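The Third Stitch

The robotics club at Sasbridge had the old biology room from four o'clock on, and by March it smelled of solder and microwaved noodles. Chepkoech Rashidi got there first most days. She liked to run the homing routine before the others came in and started touching things.

The arm was called Kidum. The name had been painted on its base by students who had since graduated, and no record of why had come down to the current members. For two years it had stacked blocks. This year Chepkoech had signed the club up for the Sineo Cup, in the suturing class, and now it was supposed to sew.

The rules fit on one page. A cut in a practice pad, three stitches, each one tied, 36 minutes. The operator could steer but could not touch the pad. The winning team got 500 dollars, which Mwakalinga had already spent in his head on a better power supply.

Mwakalinga was the programmer. He was sixteen and ate sunflower seeds at the keyboard, and he had written the knot-tying code four times.

"It drops the tail on the second throw," he said that afternoon, before he had his coat off. "I fixed that. I think I fixed that."

"You think."

"It worked last night."

"How many times?"

He hung up his coat – he took some care over it – and sat down without answering.

They had gone through about 40 pads since the fall. The used ones were in a box under the sink, and Chepkoech sometimes took them out and looked at them in order. The early ones were torn straight through. In the middle of the box the stitches held but wandered off the cut, as if the arm had lost interest. The last few were almost good.

Her mother was a surgical nurse and had come in once, in January, still in her work shoes. She watched Kidum pull a thread too tight and rip the pad open. She did not laugh. She said, "It needs to know when to stop," and then she showed Chepkoech with her own hands, tying one knot after another on the back of a chair until Chepkoech could do it with her eyes shut. After that Chepkoech had stopped giving Mwakalinga numbers and started giving him sentences. Pull until the edges meet. Wait. Lay the next one down flat. He complained that he couldn't compile a sentence, and then he went away and did it.

"Start the clock," she said now.

He started it. She put her hands on the controls and brought the arm down over a new pad.

The first stitch went in the way it had been going in all week. She moved down the cut. On the second one the thread snagged and she felt her shoulders come up, but she backed off a little and it slid free. The knot closed. Mwakalinga let out a breath and reached for his seeds and then didn't take any.

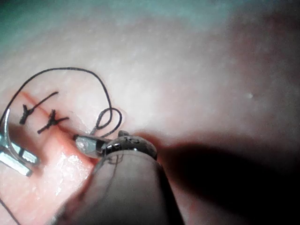

"Time?" she asked.

"Don't ask me the time."

"Mwakalinga."

"You've got eleven minutes."

Eleven was plenty. Eleven was more than they had ever had left with two stitches tied. She made herself look only at the end of the cut, where the last one had to go. Someone opened the door behind them, saw what was going on, and closed it again very quietly.

She thought of her mother at the chair back, the thread going over and under, not hurrying.

"Ready?" said Mwakalinga.

"Don't talk," she said, and moved the arm.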